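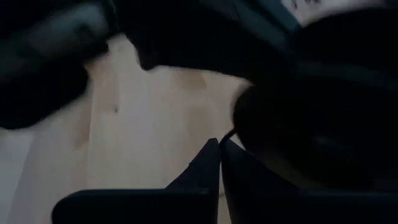 Teams that gather examples for a learning system tend to report one number: how many they have. I think the count is a poor measure. At Stevier we trained on 400 demonstrations from a single tidy bench and got a policy that failed at the next bench over. We then recorded 177 on cluttered tables, in dim light, with objects close enough to block most of the wrist view. The second set did better - and took 2 operators less time to collect. Dark, blurred frames should stay in. A filter that drops them drops the cases the arm will meet at work.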